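**Progress report, Nirkari listening archive**
Tuesday, May 19, 2026

Dear Ms. Yammine,

Since December we have transcribed seven of the radio interviews which the band Nullwood gave on its first tour. Najwa Zoubi has checked four of them against the tapes. The interview from Vodolholm is difficult – two people speak at the same time for long parts – and it will need up to two more weeks.

The fan mailing list has now 1,434 addresses. Anas Boutros sends the news every month. 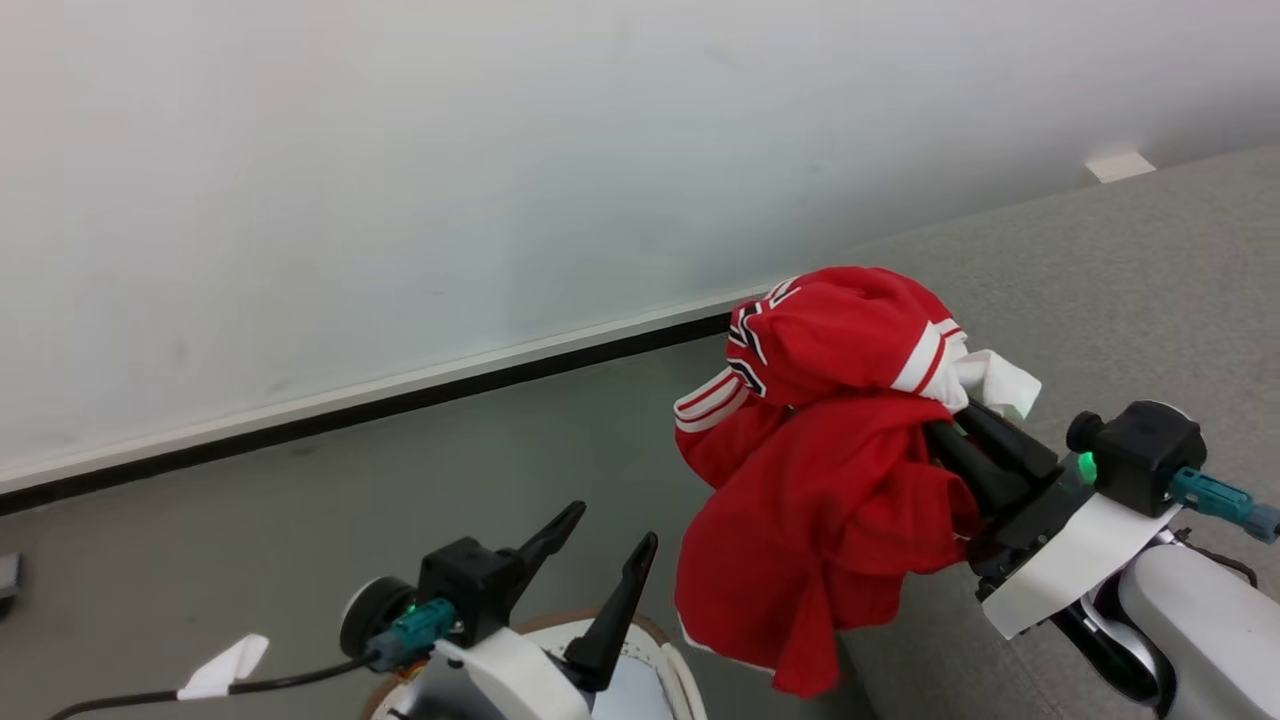
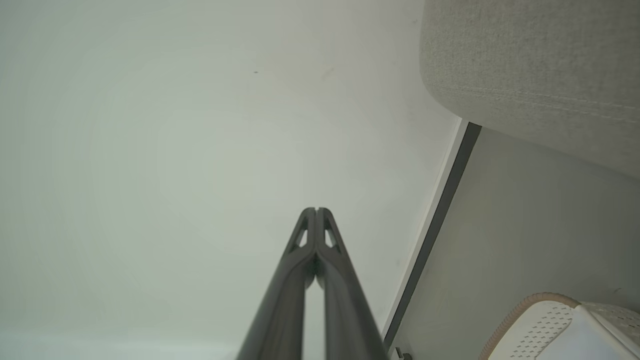
We still wait for the permission from Brennan to publish the concert recording. Kam-wah Wu wrote to them again last week.

With kind regards,
Elie Hourani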